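# Sturkeck Tool Library – progress report for the February meeting

To: Godelieve Wuyts, Engelbrecht Fund
From: Urs Stöckli, workshop lead 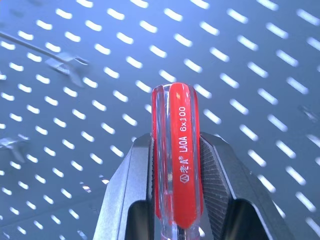 You asked for this one in plain words and without the spreadsheet, so I'll start with the thing your grant was mostly for, the wall. It's up. It was supposed to be up before winter, and we told you so in writing, which I regret. The perforated metal panels came in the wrong size, went back, and came in the wrong size again. Kilian Camenzind finally drove to Woltard himself with a tape measure and the order form and stood at the counter until the right ones were on the cart.

## Where the hand tools stand

The library now has 203 hand tools on its list. When we applied to you we guessed we had more than that, but the guess included several items that turned out to be Beat Danzer's and have gone home with him.

Of the 203, 156 have a fixed place on the pegboard. The rest are in drawers under the bench. They're either too heavy for the hooks we bought or too odd in shape for any hook we've been able to find, and Eduardo Moreira has a theory about magnets that I've asked him to put on paper before he spends anything.

The screwdrivers are the part I'm happiest with. In the old room they lived in a coffee can, tips down, and borrowing one meant pulling out four. We've sorted them by tip and then by size, and we've decided to hang them all with the handle up. There was a debate about this. The handle-up party won because the size is usually printed on the handle, and a member who wants a 6x100 can read it off the tool without lifting it out and squinting at the end. The handle-down party (Beat) maintains that you should know a screwdriver by its tip and that printing sizes on handles has made us all soft. His objection is recorded.

We also settled the question of brands. The first plan was to buy one matching set for the whole wall, and it would have looked very handsome in a report like this one. We priced it and went back to mixing. We've kept what was donated, if it was sound, and filled the gaps one tool at a time. Clear plastic handles with some red in them are popular with members, apparently on the grounds that you can find them again in long grass. I have no position on this, but I've stopped buying green ones.

## Money

The wall and its hooks came to 2160 against the equipment line, including the freight on the panels that went back, which Woltard has so far declined to see as their problem. Kilian is writing to them again. If any of it comes back, it goes to the same line and I'll tell you.

We haven't touched the training line yet. The sharpening evenings were meant to start before the wall was done, but the bench was covered with the things that now hang on the wall, and there was no place to put a stone down. I'd like to keep that money where it is and spend it this spring. Please let me know if that needs a form. I'm assuming it needs a form.

## Things that went less well

- **Hooks.** We bought the cheap ones first. They lift out along with the tool, so a member reaching for a wrench leaves with a wrench and a hook. We've replaced them on the top three rows and are living with them lower down.
- **Labels.** The first batch was printed on paper stock that curls. The second batch doesn't curl, but I spelled "ratchet" wrong on it. We're using the second batch.
- **Flendeda.** The lending software does work. It also sends a reminder every morning at six to anyone with a tool out, whether or not it's due, and two members have returned things just to make it stop. Our return rate is excellent. Eduardo is looking for the setting.
- **The outline question.** Several of us wanted painted outlines on the board, so that a missing tool would leave its shape behind. Paint and a board full of holes don't get along well. We tried vinyl shapes on a spare panel and they look fine, but cutting them takes an evening per row, and I've put it off.

## Members

We have 40 paid-up members, and most of them came over from the old room. Borrowing is steady on weekdays and busy on Saturday mornings, when the counter gets a line and Beat gets an audience. The tools that go out most are still the dull ones: screwdrivers, pliers, the medium clamps. Members ask for the big pipe threader constantly, mostly so they can look at it. It has gone out once.

One change I didn't plan for is how much quicker closing has become. In the old room someone had to go through the boxes with the list in hand, and it took roughly half an hour if the list was right. Now we look along the wall, row by row, and go and check the book for any bare hook. It has also made it embarrassingly clear which tools the staff leave lying around the workshop. Mine is the stubby Phillips.

## Before the next report

1. Replace the remaining cheap hooks, lower rows first for once.
2. Start the sharpening evenings, with Beat teaching and Kilian keeping him to the hour.
3. Get the heavy items out of the drawers, by magnets or by something Eduardo likes less.
4. Finish checking every handle for cracks and loose fit. The screwdrivers and files are done. The hammers are next, and I expect to lose a few.
5. Reprint "ratchet."

You mentioned wanting to come by and see the place. Any afternoon is fine except Monday, when we're closed and the heat is off. Park behind the building and use the side door, as the front one sticks in cold weather and is, I'm sorry to say, on the list for next year's application.

Urs Stöckli
Sturkeck Tool Library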